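Bits and bobs from the metal bin

Hello again, and thank you to everyone who wrote in after the last newsletter about the great button sort. I've got a smaller subject for you this time, which is the odds and ends tray, and what I've started putting in it.

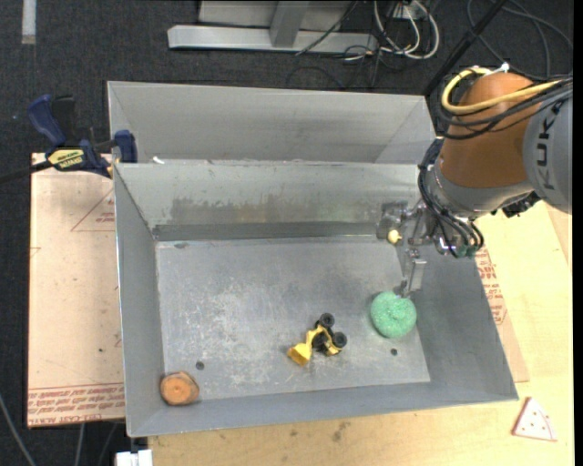 Why a metal one

I've been through a lot of tubs. The plastic ones crack at the corners, and the lovely wicker basket Stamatia Vlachopoulos gave me shed bits all over the carpet until I gave up and put onions in it. Grey sheet metal with sloping sides is so much nicer to use! Things slide down to the middle where you can get at them, and you can tip in a heap of muddy treasures without wincing. Yes, the floor is scratched to pieces and there's a big brownish stain along the back wall. I did have a go at a bin like that with bicarb and an old toothbrush once, got bored after 10 minutes and made a cup of tea. I can live with a stain.

I also like having a second compartment behind the first. In our house the front is for what's being played with or sorted, and the back is for "don't know yet". (Please don't ask how long things stay in "don't know yet".)

Three things at a time

Su-bin Song put me on to this when she was running the under-fives table at Garkudham. She used to tip out the whole toy box and then wonder why the children wandered off to look at the radiator. Now she puts out three things that have nothing to do with each other and lets them get on with it. So a yellow and black toy loader, a stubby bit of wood with a bark-like rim round the edge, and a mint-green ball with a rough, scrubby sort of surface. One to push, one to be pushed, and one that's just nice to poke.

I tried it with my two nephews in October and they were at it for ages. The log was cargo, then a cake, then a very rude neighbour. The ball was a cabbage the whole way through and they would not be moved on that point.

Finding the bits

For wood, ask anyone who's been pruning. Aravind Kurup gave me a carrier bag of offcuts from his plum tree — 18 of them, which is far too many, so shout if you'd like some. Leave them somewhere airy for a few weeks and rub down anything splintery. Keep them chunky if there are little ones about, as small bits go straight in the mouth.

Toy diggers and loaders turn up at every jumble sale going. I don't mind scuffs, but I do check the wheels turn and give the arm a waggle before I hand over any money.

Next time

Virgilio Ocampo has promised to show me how he stores his jigsaws without the boxes, and I have questions. If you've got a tray, tin or bin of your own that you're fond of, send me a few lines and I'll put the best ones in. Plum wood is by the back door, help yourselves.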